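4. Planning the Equipment Purchase

4.1 Starting point

The budget for the manipulation cell was set before the list of tasks was final. This is common in small labs, and it shaped most of the decisions reported in this section. We had one arm already, and the open question was how to spend the remaining money: on a second arm, on better grippers, or on the things that surround an arm and are easy to leave out of a quote.

Three suppliers were asked for offers. Pradach and Zekham both sell arms in the payload class we need. Hollenstein does not make arms but builds tables, mounts and guarding, and will quote on a full cell if the customer names the arm. We sent the same two-page request to all three and asked for prices on the arm, controller, mount, gripper, spare fingers, cabling, training and a service contract as separate lines.

Only Hollenstein kept to the format. The other two offers had to be taken apart by hand, which took longer than expected. In the Pradach offer the controller was included but the mounting plate was not. In the Zekham offer the plate was included and the training was listed as "on request," with no price. We suggest that other groups put a blank table in the request and refuse offers that do not fill it in.

4.2 What the task set asks for

The task set, called Mireo in the rest of this paper, is made up of household items that come in parts or have to be handled in more than one way. It holds 20 items. For planning we sorted them by what they ask of the equipment: reach, grip opening, grip force, and free table area. Price was added last.

Grip opening turned out to be the cheapest need to meet. All but a few items can be held with the fingers we own, and a set of longer fingers covers the rest. Reach was harder to judge on paper. The data sheets give a radius, but the useful part of that radius depends on where the mount stands and on how the wrist has to be turned at the far side of the table. We therefore taped out the work area and drove the present arm to the corners before comparing any numbers from the offers.

Free table area costs little per unit and was the item we had set too low. Our first plan had two small tables side by side, one for each arm. We dropped it in April in favor of one large table with the mount at the back edge.

Figure 1 shows the present arm at the large table with one of the lamp items.

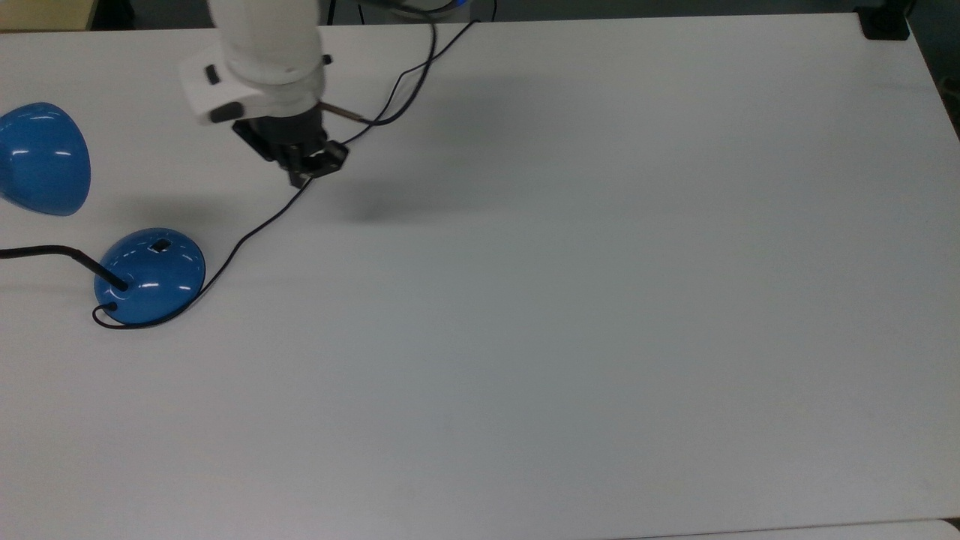
Figure 1. Present arm and gripper at the large table, with a lamp item.

Cables were not a line in our first budget, and they should have been. Items with a cord need more room than their size suggests, and the cord does not stay where a planner would draw it. In Figure 1 the thin black cable comes down from the top edge of the table, passes close to the gripper in loose arcs and crosses the tabletop to the blue lamp base, where it curls around the front. An arm planned only for the base and the shade would have to work past it. We set aside 200 dollars for edge clips, cord guides and spare cords -- a small sum next to the arm, but one that had to be argued for because it came from a different account.

4.3 Service and spare parts

Service contracts were compared over 7 years, the period for which our department writes off machines. Over that span the contract makes up a large share of the total in both arm offers, and the order of the two offers changes depending on whether it is counted. Pradach is cheaper to buy. Zekham is cheaper to keep, provided the yearly check is done on site and the arm does not have to be shipped.

Spare fingers were ordered with the gripper. The supplier's lead time for a single set was seven weeks, and there was no discount for waiting. Tables and mounts need no contract, but we asked Hollenstein to keep our drawing on file so that a second mount can be ordered to the same hole pattern.

4.4 Decision

We bought the table, the mount, the longer fingers and the cable parts in the current year and moved the second arm to the next one. The delay has a cost: two-arm tasks in Mireo, mainly those where one part must be held while another is turned, are left out of the results in Section 5. The request for the second arm will reuse the price table in Appendix B, with training and shipping entered as required lines.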